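**heikki_v:** We must decide on the simulator licence before June. Zerkham asks 2,245 per seat, Jarkirer 1,755 but without support. Is the cheaper one enough for home tasks?

**Pongsak W:** For us yes. I would put the difference into a second graphics card.

**toivo.h:** I disagree. Without support we lost nearly 60 hours last year — this is also money.

**Pongsak W:** Depends who you have in the team. My test room in Jarkirer: 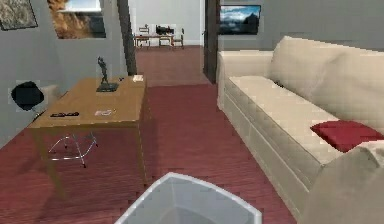

*Living room, gripper between table and sofa, doorway ahead*

**heikki_v:** The carpet looks blurry near the gripper. Can you ask them for a trial seat at full resolution?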